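Lower rack: plates first or bowls first?
Seditthorpe Home Forum > Kitchen

rakeck_fan
Patterned plates, stood up in the tines. Two of mine lean on each other and come out spotty 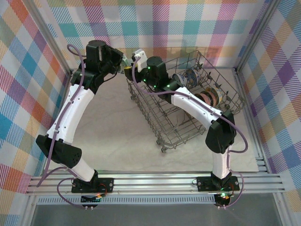 and I paid 99 for the set so not thrilled. Rack is a Rakeck btw. Took everything out to look at the tines, they all lean one way. 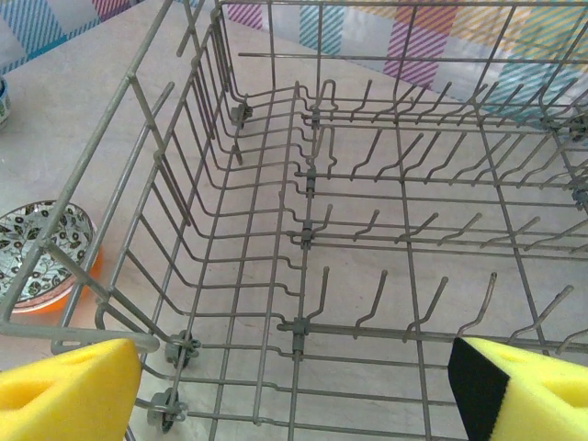
Anneli Savolainen
Leave a slot between plates. Bowls go last, tilted.

tinecount
Disagree, bowls first. Mine lean in a row 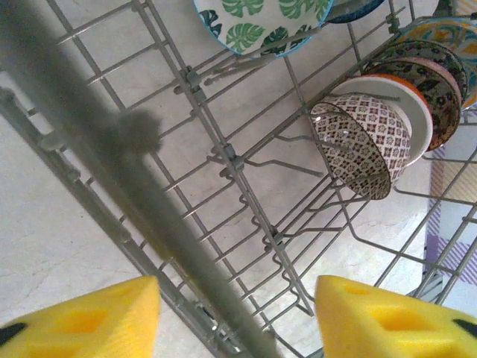
and they drain fine. Mixed patterns, who cares. Plates fill whats left.

rakeck_fan
ok but the wide bowls? The orange and teal one is my favorite

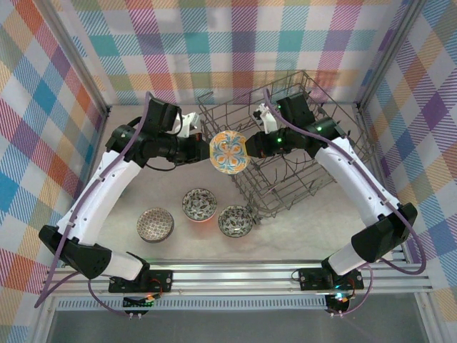 and it wont share a row wiht plates. Trying Annelis way tonight.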